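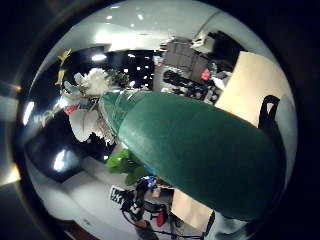
White artificial flowers with lime-green leaves at the base.

Clerkent makes and rents artificial bouquets and table arrangements. Our customers are mostly hotels, dental offices, funeral homes and people planning a wedding who would like the flowers settled well ahead of time. We opened on 4 June 2022 in one rented room on Pistitz Street and took the room next door the following January.

We keep 222 finished arrangements in stock. Every one has a number and a card with the stem list, so if a blossom gets crushed or goes missing we can put back the same kind. White is what people ask for most. A bouquet of nothing but white tends to look flat under ceiling lights, so we usually add a little yellow or red and plenty of green in more than one shade. 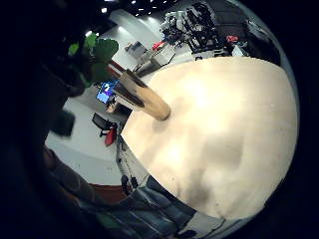

Most of the work is done by hand at a table. Petals come out of the shipping carton pressed flat and have to be opened one layer at a time. Leaves are bent last, after the stems are bound, or they get knocked out of shape. A small bouquet takes less than an hour. The big lobby pieces we do for the Drovlow hotels take most of a day, and we build those in sections so they will fit through a door.

Rentals run by the month. When a piece comes back we dust it with a soft brush, wipe the leaves, check the binding, and fix whatever needs fixing before it goes out again. Yellowed petals are replaced. We don't spray anything with scent — people ask, and the answer is still no.

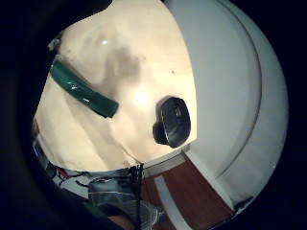 Magdalini Tsakiris, who rented from us for two years before she bought a set, wrote that the first thing her guests do is touch the petals, and that she has given up telling them the flowers aren't real. She also asked for longer stems, and we now offer them on every hand bouquet.

Ohemaa Agbeko started the business and still approves each new design. Before that she spent nine years ordering decorations for the Akolgo banquet halls, where she got tired of throwing things out after one evening. Her rule for a hand bouquet is that it should look right lying down as well as standing in a vase, and new designs are checked both ways.

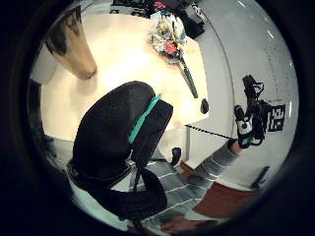 Loose stems are sold too, from a minimum order of ten. We had 187 kinds at the last stock check, including filler greens. Orders over 1,000 stems need three weeks' notice.

Visits are by appointment. Please bring a picture of the room if you have one, and the height of the table.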